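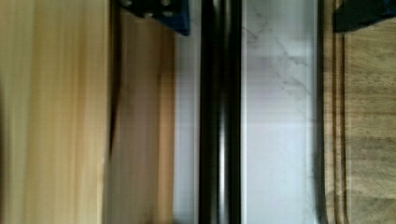
Caltel, 5 September 2024

Automation at Bimard: what the robot changed and who had to change with it
Student project report by Yasaman Jalali and Nkrumah Zakaria

Bimard prepares boards and trays of food for office lunches, over 3000 a month. In spring the firm bought an arm with a two-fingered gripper to move boards between worktops. We spent 2 weeks asking the people beside it how they were getting on.

The arm works between wood and marble, surfaces chosen long ago by someone who liked how they looked. At speed everything near the gripper smears into stripes, and a dark band and some marble veins are about the only things its own camera sees clearly. Staff were pleased to hear this. Several said it matched their own view of a Bimard morning.

Management told us the robot would "free people up". Jérémie Langlois, who used to carry the boards, has been freed up to stand next to the robot and straighten them. He gets less backache and more boredom. He also has a new title, Cell Operator, on the same pay.

Comfort Zakaria (no relation, we checked) plans the shifts. Her job has grown. Boards must now be set down facing the same way, so she wrote a sheet explaining which way that is, then a second sheet explaining the first.

Of the 100 comments we collected, most concerned noise, breaks and who is allowed to press stop. Very few concerned losing a job. Our supervisor, Njål Ljungberg, thinks we asked too politely, and he may be right.

We recommend that anyone on shift may press stop without filling in the form, and that the Cell Operator be paid like one. Bimard has agreed to look at the form.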